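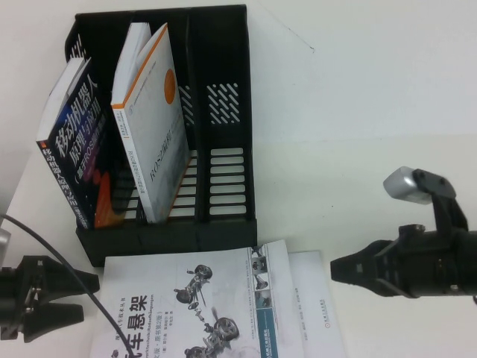

Book filing station, both grippers, right slot still empty.

2024-01-13
Open day, Lallitz workshop

Station 2 ran the book filing task for visitors. Start position: ROS books in the left and middle slots of the black organizer, car suspension booklet flat on the table, second white booklet partly under it.

Sondeo cell next door was down until 11, so we got their groups too. 97 people signed in at the desk.

Notes:
- Softcovers are the hard part. The overlap makes it worse. Next time try one booklet alone first.
- Left arm cable runs over the table and across the corner of the booklet. Reroute before April.
- Speed kept at 70 percent all day. Leave it there for demos.
- Most common question was whether the arms can read the titles. Put a line on the poster.

Corrigan people want the same demo at Nultudside. Told them we need a white table and a wall behind it. Their bench is 440 mm deep, too shallow for two arms. They will look for another one.

To do: send them the layout drawing, charge the spare tablet.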